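Tin box

A tin box is a small lidded container made of thin metal sheet, usually steel with a fine coating of tin. Most were first sold full of something else (tea, mints, cookies, cough drops) and then kept for years afterward, and that second life is a big part of their charm! Collectors prize them for their printed lids, their handy sizes and the lovely little click of a well-fitted top.

Making and printing

The metal is printed while it is still flat. Large sheets go through the press first, then they are cut, pressed into shape and folded at the seams, so the artist has to plan for how a picture will bend over a rim or around a corner. Lids may be hinged, slip-on or screw-top. Older boxes often show flowers or landscapes, and the colors can stay wonderfully bright for 70 years or more if the box is kept out of damp rooms.

Character tins

Cartoon animals are among the best-loved lid designs, with puppies, kittens and rabbits turning up again and again. Pale blue and pink are favorite colors for these, and the smallest ones slip easily into a pencil case or coat pocket. Collector So-ying Peng, whose shelves hold nearly 600 tins, began with a single candy box from the maker Morkari and still counts it among her favorites.
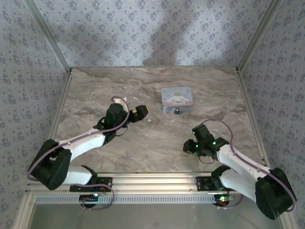 Everyday uses

Empty tins make terrific homes for buttons, stamps, sewing needles, hair clips and spare keys. A shallow one can become a travel paint set, and a deeper one will hold a deck of cards.

Care

Wipe with a soft, barely damp cloth and dry right away, including inside the rim, where rust tends to start. Scouring pads will scratch the print. A drop of light oil helps a stiff hinge.

See also: Biscuit tin, Pencil case, Lithography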